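Odbridge Neighbors Help
Home | Household | Garden | Repairs | Ask | Log in
2 min read

Keeping thick white rubber soles white, grooves and all?

I finally treated myself to chunky white-soled sneakers in March, and I love them, but I walk to work through Wulside and the path there is all grit and red clay. The flat parts wipe up fine. What about the channels and the wavy part toward the heel? I've been at it with a dishcloth for up to 4 evenings now and my patience is going! 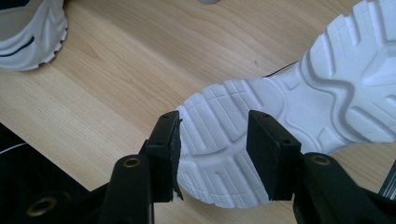 Chaminda Mridha
Oh, I feel for you, a dishcloth will never get down into grooves. Take an old soft toothbrush and a squirt of dish soap in a bowl of warm water, and brush along each groove first, then across it. I do mine at the kitchen sink with the radio on and it's quite a pleasant job once you settle in. Clay comes away much better if you let it dry overnight and knock the shoes together outside. Rinse the brush often – otherwise you are only moving the mud around – and try to keep the water off the uppers. A wooden toothpick will lift out any little stones.

Kyriaki Economou
Baking soda paste. Leave it ten minutes, scrub, wipe off. My sister swears by bleach but it turned a pair of mine yellow, so I stay away from it. If you like one of those white melamine sponges, go gently, and only on the rubber. For the fine lines around the sidewall I use a nail brush from the drugstore in Clarkmont, the stiff kind, and I dry everything in the shade with newspaper stuffed in the toes.

wulside_walker
just wear old shoes on the path and change at work

Comments

Patty: The toothpick worked on my son's cleats too, thank you Chaminda!

Dell R.: Does the paste do anything for old yellowing, or only dirt?

Kyriaki Economou: Only dirt for me, Dell, sorry. Mine are still yellow.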